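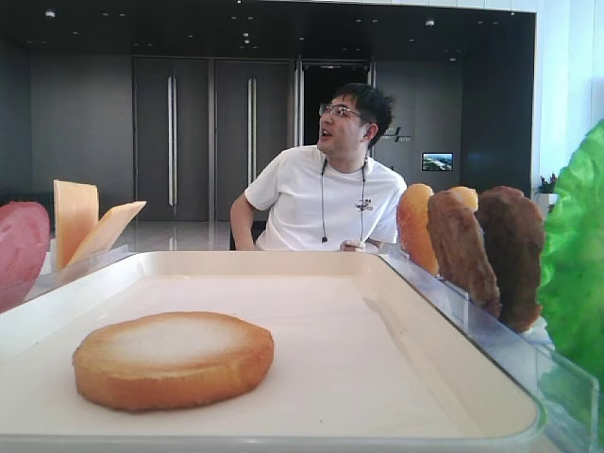 Seit April habe ich eine neue Lieblingsbeschäftigung für verregnete Nachmittage, und zwar die Burgerbude auf dem Esstisch! Ich hatte vorher schon Kaufladen, Arztkoffer und eine halbe Autowerkstatt durch, aber nichts davon hat bei den Kindern so lange gehalten. Der Aufbau ist bei mir immer derselbe: in der Mitte ein breites, flaches weißes Tablett, links und rechts dahinter je ein durchsichtiger Ständer aus Acryl, in dem die Zutaten hochkant stehen. Links kommen Käse und der rosa Aufschnitt rein, rechts Brötchen, Bratlinge und das große grüne Salatblatt. Auf dem Tablett liegt zum Start nur ein einziges rundes Brötchenteil, alles andere muss bestellt werden.

## Was du brauchst

- ein Tablett mit Rand, je flacher, desto besser
- zwei durchsichtige Ständer (Plattenständer, Briefständer, Serviettenhalter, schau einfach, was im Schrank ist)
- Spielessen für einen Burger: Brötchen oben und unten, Bratling, Käse, Salat, was du sonst noch hast
- Papier und Stift für die Bestellzettel

Mein Tablett ist das größte von Pristevley, die Ständer habe ich bei Zirkarwood in der Büroecke gefunden. Es geht aber wirklich mit allem. Eine Freundin nimmt den Deckel einer alten Aufbewahrungskiste und ist genauso zufrieden.

## So baue ich auf

1. Das Tablett kommt dahin, wo das Kind sitzt, mit ein bisschen Platz für die Ellbogen. Ich lege ein feuchtes Spültuch drunter, sonst wandert es bei jedem Griff über den Tisch.
2. Die Ständer stelle ich leicht schräg hinter die Ecken, sodass man von vorne gut hineingreifen kann. Kleine Kinderarme kommen nicht so weit, wie man denkt, also erst mal selbst auf den Kinderstuhl setzen und ausprobieren (ja, ich passe da gerade noch drauf).
3. Jetzt einsortieren. Weiche Scheiben wie Käse dürfen ruhig schräg lehnen, dann lassen sie sich besser greifen. Die dicken Teile stelle ich nebeneinander, mit etwas Luft dazwischen.
4. Das Salatblatt kommt bei mir ganz nach außen. In der Mitte verdeckt es alles, was dahinter steht, und dann wird der Bratling gesucht und gesucht ...
5. Ein Brötchenteil aufs Tablett legen und die Küche ist eröffnet!

## Bestellen und belegen

Ich schreibe acht Bestellzettel vor, mehr brauchen wir an einem Nachmittag nie. Für Kinder, die noch nicht lesen, male ich die Schichten von unten nach oben auf: brauner Kreis, gelbes Viereck, grüner Kringel. Das sieht bei mir furchtbar aus und wird trotzdem verstanden. Wer an der Reihe ist, legt den Zettel neben das Tablett und baut los, immer von unten nach oben. Am Anfang reichen drei Schichten. Später kommen dann so Sachen wie »zweimal Käse, aber der Salat dazwischen«, und da muss ich selbst überlegen.

Nach jeder Bestellung wandern alle Teile zurück in die Ständer. Das ist der Trick an der ganzen Sache, finde ich, denn so ist das Aufräumen schon Teil vom Spiel und am Ende liegt kaum noch etwas herum.

## Wenn etwas klemmt oder kippt

Leichte Acrylständer rutschen gern. Zwei kleine Streifen doppelseitiges Klebeband auf der Unterseite reichen, ich nehme das von Sturkex, das geht vom Tisch gut wieder ab. Bleiben Scheiben aneinander kleben, hilft lauwarmes Wasser mit einem Tropfen Spülmittel und danach gründlich trocknen lassen, am besten über Nacht auf einem Geschirrtuch. Bitte nicht auf die Heizung, da hat sich bei mir mal eine Tomate verabschiedet.

Als Nächstes will ich eine Preisliste dazu basteln. Ein Käseburger kostet bei uns bisher 26 Knöpfe, und über den Preis für extra Salat wird noch verhandelt.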